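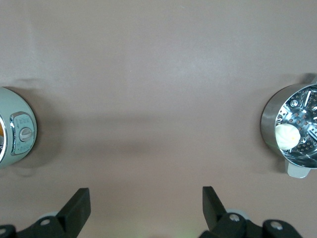

Onwood Technical Institute
Robot Learning Laboratory
Handout 4: Collecting Demonstrations for Kitchen Tasks
Prepared by Azlan Nasution, August

Purpose of the session

In this session, each group records demonstrations of a single tabletop task on the Vellow arm. The recordings become part of the course training set, which holds 2081 accepted episodes at present and is expected to reach 3000 before the policy assignment opens. Students who have not passed the safety check may observe but may not operate the arm.

Definitions

An episode is one continuous recording of one attempt at the task, from the start pose to the end pose. An observation is the wrist camera view together with the joint positions and gripper opening at the same time step. An action is the command sent by the operator at that step. The learner receives observations and actions only. Anything the operator knows from looking across the room is unavailable to it.

The task

The task is "move the bun." The workspace holds a pale green cooker on the left and a steel pot on the right, with a perforated steamer basket inside the pot. A single bun rests in the basket, close to the inner wall of the pot. The operator lifts the bun clear of the rim and sets it down on the open tabletop between the cooker and the pot. The cooker is not used and must not be touched.

The bun's position near the wall limits the angles from which the fingers can close. Groups should practice the approach without recording until they can enter the pot without contact.

Both vessels may lie partly outside the wrist view at the start pose. This is acceptable. Do not raise the arm to bring them fully into view, as the start pose is shared by all groups.

Variation

Each group records 50 accepted episodes. Between episodes, change one item from the list below and enter the change in the log.

Position of the bun within the basket
Position of the pot on the table
Rotation of the pot handle
Position of the cooker
Room lighting (overhead lamps, side lamp, or both)

Glare on the tabletop and reflections in the pot are part of the data. Do not cover the pot or the table to remove them.

Recording procedure

1. Open Folerex and load the profile for your group.
2. Bring the arm to the start pose with the gripper open.
3. Confirm that both fingers appear at the bottom of the camera view.
4. Start the recording and complete the task in 18 seconds or less.
5. Return to the start pose, then stop the recording.
6. Mark the episode as accepted, failed, or void.

Labeling

An episode is accepted if the bun ends on the tabletop and is released. It is failed if the bun is dropped, torn, or left in the pot. It is void if a hand enters the view, if the arm stops on a fault, or if the recording begins late. Failed episodes are kept in a separate folder for Handout 6. Void episodes are deleted.

To be submitted

The group log, the accepted and failed folders, and one page on how the operator's approach changed between the first ten and the last ten episodes.

Reading: Rahman course notes, section on distribution shift.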